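Mending in Public: A Conversation with Rocío Montoya

18 Jun 2026
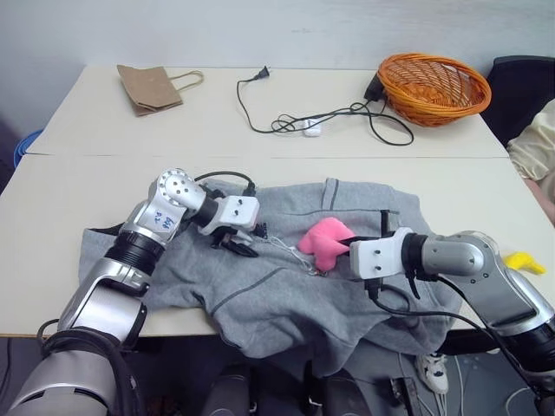
How the mending table started

Rocío Montoya talks with her hands, and usually there's a needle in one of them. When I met her at the Dresdale branch library she was halfway through the elbow of a green cardigan, and she kept right on with it the whole time we talked, stopping only to hunt for her scissors (they were under my notebook, sorry Rocío).

She has run the mending table at the library for the past two years. Before that she did alterations for a bridal shop in Josmont, and before that, as she puts it, "I raised three boys who could go through the knees of anything." The table grew out of a conversation she had at the checkout desk with Sandamali Abeysekara, the branch manager, whose coat lining had come down at the hem.

"I said, give me that, I can't look at it anymore," Rocío told me. "I sat down by the magazines and did it while she checked people out. And by the time I finished there were two people standing there asking if I'd do theirs. I said no! But I'll show you how."

Sandamali remembers it a little differently. She says Rocío did one of theirs, a scarf, and then said no. Either way, the sessions began that March, and they've been going ever since, with a break in August when the building gets too warm for wool.

What people bring

I had imagined it would be mostly buttons and hems, and there are plenty of those. But Rocío says the clothes people carry in are very often ones they haven't worn for years and can't bring themselves to give away. A father's work shirt. A dress from a first job. One woman came with a baby blanket so thin in the middle that Rocío suggested backing the whole thing with cotton, and it took the two of them most of a winter.

"She'd come in and do one row, and we'd talk, and she'd fold it up and go home. I think she was a bit sad when it was done, to tell you the truth. So she started on her curtains."

Pak-hei Kuo, who is 30 and drives a delivery route, came the first time with a pair of jeans and a great deal of doubt. "I thought you needed to have learned it from your grandmother or something," he said. His first patch puckered so badly that he took it out twice. Now he does visible darning on socks in the loudest thread he can find, and he's the person Rocío sends beginners to when she has her hands full.

"He's patient, and he remembers what it was like not to know," she said. "I've forgotten. I've been threading needles since I was five, so I say 'just do a running stitch' and they look at me like I've asked them to fly."

On knits, and on giving up

If you ask her what gives people the most trouble, she doesn't have to think. It's stretchy fabric. People pull it as they sew, and then they let go and the seam ripples like bacon. Her advice is to lay the thing down flat, let it rest however it wants to rest, and use a ballpoint needle, a small one. Short stitches, a little slack in the thread, and press it afterward under a damp cloth.

I asked whether she ever tells someone that a piece can't be saved. She put the cardigan down for that one.

"Sometimes, sure. If the cloth is rotten, the patch has nothing to hold on to. But then I ask, what part do you love? Maybe it's the pocket. So we cut out the pocket and put it on something else."

The library kept a tally last year, at Sandamali's request, and it came to 148 finished pieces, 59 of them mended by people who had never sewn before they walked in. Rocío was pleased about the second number and not much interested in the first. What she would really like is a second iron, and a better lamp for the end of the table where the light is poor, and maybe an evening session for people who work days.

By then the elbow was finished. She turned the sleeve right side out, held it up to the window, frowned at one corner, and reached for the seam ripper.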